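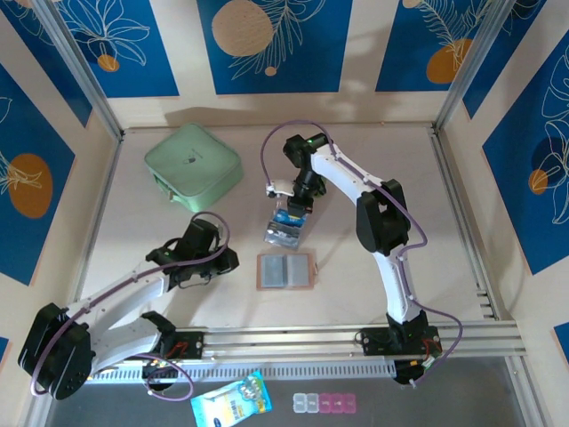 Terence Ellwood wrote in after my last post to say that a snack box ought to be packed the night before, lid on, and not opened again until you're past the first rest stop. He feels strongly about this! He also wanted to know what I do with the small stuff, the nuts and the mints and the last few pretzels, and whether I'd ever gone back to paper bags.

I have not gone back to paper bags. I'm a little containers person now and I don't see that changing. The pink ones are my favorites by a mile (I know they do exactly the same job as the clear ones with the white lids, I just like reaching for them more), and I've started sorting by color. Pink is sweet, clear is salty. It took one drive to Irdale for everybody in the car to learn it, and now I can say "pass me a pink" without turning my head.

Irdale is 127 miles from our door, which is a two-snack drive if the traffic is kind. We go up every April and then again for the holiday, and the box goes with us both times. I've tried a lot of boxes. There was a shoebox phase, and a long stretch with a cookie tin that rattled all the way through Etness and drove my sister up the wall. What I love now is a square box with rounded edges, and if it comes in mint green, even better. Nothing digs into your knee. A square one also sits flat on the seat between two people and neither of them can claim it's on their side - we've tested this thoroughly.

OK, the order I pack in. Wrapped things go on the bottom, flat, with the printed side up so you can tell what you've got. Anything in a crinkly wrapper that might get crushed goes in last. The containers stand along one side, pinks together, and I push a folded napkin in at the end so they can't slide. If there's a bag of something puffy it does not go in the box at all. It rides on top or it rides on somebody's lap. I used to let the air out of those bags with a pin and tape over the hole, and please don't, everything inside was stale before lunch.

I lay it all out first, and this is the part I get excited about. Everything I think I want goes on one light, plain surface, in a row along the front edge, and then I stand back and look. You see right away when you've got too much of one thing. Last trip it was crackers, crackers, crackers. I put half of them back in the cupboard and felt very grown-up.

And I like something pretty behind it all while I work! I've gone a bit wild for leaf prints this year, white line drawings on deep blue with some orange circles thrown in. There's so much blue in it that a pale green lid just glows in front of it. A copper-colored mat looks wonderful with that too, it picks up the orange. My sister says no one needs their packing spot to match. She also asked where she could get the print.

Jurčo, the shop by the ferry in Lerkport, is where I buy my containers. They sell them loose out of a bin for 80 cents each and you have to match up your own lids, so check them at the counter. I came home once with a lid that fit nothing I own. I still have it. Wash them by hand if you care about the color, and let them dry with the lids off or the next batch of almonds will taste like dish soap - ask me how I know.

Terence, I tried your rule on the way up this time. Lid on the night before, hands off until the rest stop. We made it as far as the Etness turn and then my nephew asked very politely for a pink, and the box was open the rest of the way.

I'm going to do a whole post on dips soon, since a few of you asked. I need to find a container that doesn't leak on hills first. If you've got one you trust, tell me the size and where you found it.

Posted 11/28/19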